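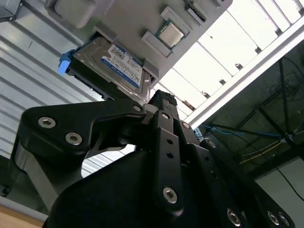

Section 4. Comparing Grippers and Wrist Cameras on the PC Parts Bench

Before you start

This section covers side-by-side trials of the Kemlow and Callard two-finger grippers on the same arm, using the same wrist camera and the Homevis recording software. It assumes you have finished Section 3 and that the arm moves, stops, and reports its position correctly. If it doesn't, go back. A comparison made on a badly homed arm is worth less than no comparison, and it will get quoted in meetings for a year.

Read both vendors' sheets once, then put them away. Grip force, stroke, and repeat accuracy are measured on clean blocks in a clean room by people who would like you to buy the gripper. Your bench has hard drives with labels on them, processors with thin edges, and cables that go wherever they like.

You will need:

Both grippers, with their own mounting screws
One wrist camera and one bracket
The parts tray, with one 3.5-inch hard drive and one processor you can afford to lose
One open desktop case, unplugged
A hex key set and a torque driver
A printed trial sheet for each gripper

Caution: Use scrap processors only. A processor that has been squeezed once by a gripper must not go back into a working machine, even if it looks fine.

4.1 Mount the gripper

1. Stop the arm from the controller and press the emergency stop. Wait for the status light to go out.

2. Unplug the gripper cable at the tool flange. Don't pull on the cable itself.

3. Support the gripper with one hand and take out the flange screws. Keep them in a cup with the gripper's name on it. Kemlow and Callard screws look alike and are different lengths.

4. Fit the second gripper and tighten the screws in a cross pattern, to the value printed in that vendor's sheet. This is one of the few numbers in the sheet we take at face value.

5. Check every visible screw on the finger linkage by hand. Factory tightening has let us down on both makes.

6. Release the emergency stop and run one slow open and close with nothing between the fingers.

Note: Both vendors describe their tool change as quick. Allow 26 minutes for the first one, including the cable. Later ones go faster, but we have never matched the video on either website.

4.2 Set the tool point

1. Enter the tool length from the vendor's drawing as a starting value.

2. Bring the closed fingertips to the reference pin on the Blackburn plate from four different directions. Save each position.

3. Let the controller work out the tool point and read the error it gives.

4. If the error is larger than your limit, repeat step 2. Do not raise the limit.

5. Write the final value on the trial sheet.

The setup screen offers to skip this procedure when it recognizes the gripper by its ID. Decline. Recognizing a gripper tells the controller what model it is and nothing at all about how straight you bolted it on.

Caution: The new tool point applies the moment you press Save. Keep your hands out of the work area and the speed at its lowest setting for the next move.

4.3 Set the wrist camera

The same camera must be used for both grippers, in the same bracket. If you change the camera and the gripper together you will learn nothing about either.

1. Fit the bracket and aim the camera so both fingertips are in view at full open and full close.

2. Set Homevis to 60 frames per second. Turn off automatic exposure.

3. Move the arm so the camera looks up toward the ceiling panels, then down at the bench. Pick one exposure that leaves the fingertips readable in both positions. There may not be a good one. Pick the least bad and keep it for both grippers.

4. Mark the bracket position with a paint pen.

5. Record ten seconds of the fingers opening and closing. Save it with the trial.

Note: Wide linkages eat camera view. Neither brochure mentions this. Open the saved clip and look at how much of the picture is gripper before you commit to a mounting position, and don't rely on the live preview, which Homevis shrinks to fit the window.

Note: The Homevis "auto mask" feature is supposed to hide the gripper from the part finder. On dark parts it has also hidden the part. Leave it off for comparison runs and draw the mask by hand.

4.4 Tray trial

The tray trial tests whether each gripper can pick up a flat part from a pocket with little room around it. It is the easier of the two trials, and a gripper that struggles with it should not go on to the case.

1. Seat the drive in its pocket with the label side showing. Seat the processor in its own pocket and check that it lies flat.

2. Teach an approach point above the drive and a contact point at its edge.

3. Set grip force to the lowest value the gripper accepts.

4. Close on the drive, lift it clear of the pocket, hold for five seconds, and put it back.

5. If the drive slips, raise the force by one step and start over from step 4. Write down every value you tried, including the ones that failed.

6. When you have a force that holds, run the full set of lifts listed on the trial sheet.

7. Repeat steps 2 to 6 for the processor. Grip the edges of the package and keep the pads off the contacts.

8. Look at the fingertip pads under a good lamp. Note tears, shine, and anything stuck to the rubber.

Do not clean the pads in the middle of a set. We know the temptation. A gripper that needs wiping to finish the set has given you a result, and the result belongs on the sheet.

Caution: Force settings can't be compared between makes. A setting of 4 on the Kemlow and a setting of 4 on the Callard are two unrelated numbers. If you need to compare real force, use a load cell between the pads.

What counts as a pick: the part left the pocket, stayed level enough to go back in, and went back in without help. A part that came up crooked and was nudged home with a finger is a miss. So is a part that was put down on the ridge and slid into place by luck. If you are not sure, call it a miss for both makes and move on.

4.5 Open case trial

The case trial is less tidy and more useful. There is little room, the surfaces sit at different heights, and loose wiring crosses the space you want to work in.

1. Unplug the case from the wall. Hold the power button for ten seconds, then leave the case alone for a minute.

2. Lay the case on its side with the motherboard facing up and clamp it to the bench at two corners.

3. Leave the cables as they are. Tying them back makes both grippers look better than they will on any machine you did not prepare yourself.

4. Jog the arm to a viewing point above the board and save a still in Homevis.
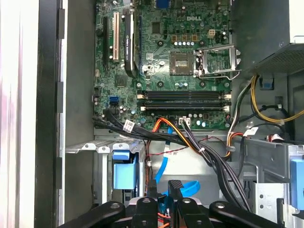 Figure 4-2. Viewing point over an open Dell case. The processor socket and all four memory slots are empty.

5. In the still, mark every cable that passes near or behind the fingers. The drive cables are the usual trouble. A thin cable partly covered by the gripper is easy to miss on a live view and just as easy to snag.

6. Teach a path to the processor socket that stays above the tallest card in the case. Run it with the fingers closed, at low speed, with one hand on the stop button.

7. Open the fingers at the socket and check side clearance against the retention frame and its lever. Check by eye from the side. The wrist camera flattens depth and will tell you there is room when there isn't.

8. Teach a second path to the memory slots and repeat the clearance check at the latches at both ends of each slot.

9. Run each path 26 times without a part. Write down every touch, even a light one.

10. Repeat with a scrap memory stick, then with the scrap processor.

Caution: Drive cages have bent sheet-metal edges. They cut fingers, and they cut gripper cables faster. Route the gripper cable on the side of the wrist away from the cage.

Caution: If a finger catches a cable, press stop and free it by hand. Do not back the arm out. Backing out has pulled connectors off boards on our bench with both makes.

Note: Opening width decides more in this trial than force does. A finger that has to open wide to get around a part needs that same width between its neighbors. Measure the outside of the fingers at full open with calipers. The "stroke" in the sheets is the inside distance, and the outside distance is missing from both.

4.6 Long run

Short trials flatter everything. After both grippers have passed the tray trial, run 300 picks of the drive on each, on the same day if you can manage it, with the same tray.

1. Start from clean pads.

2. Use the force you settled on in 4.4 and do not adjust it.

3. Stay in the room. A run left alone over a Sunday afternoon gave us a log full of successful picks and a drive on the floor. The gripper's "object detected" signal had been triggered by the fingers closing on the tray ridge.

4. Check the log against the Homevis recording at the start, the middle, and the end of the run.

5. Repeat the tool point check from 4.2 and write down how far it has moved.

If the log and the recording disagree, believe the recording.

4.7 Filling in the trial sheet

Write down counts and forces. Leave out words like "smooth" and "solid" unless you can say what you measured. List software versions for the arm, the gripper, and Homevis, as an update between two runs is enough to spoil the comparison.

Do not add the columns up into one score. We tried it, and the winner changed each time someone argued about the weights. In our own runs the Kemlow did better in the tray and the Callard had less trouble near the cables, and neither margin was large enough for us to tell you what to buy. Different pads might reverse both results. We have not tested them.

Keep the worn pads in a labeled bag with the sheet. For replacing pads and resetting the pad counter, go to Section 5.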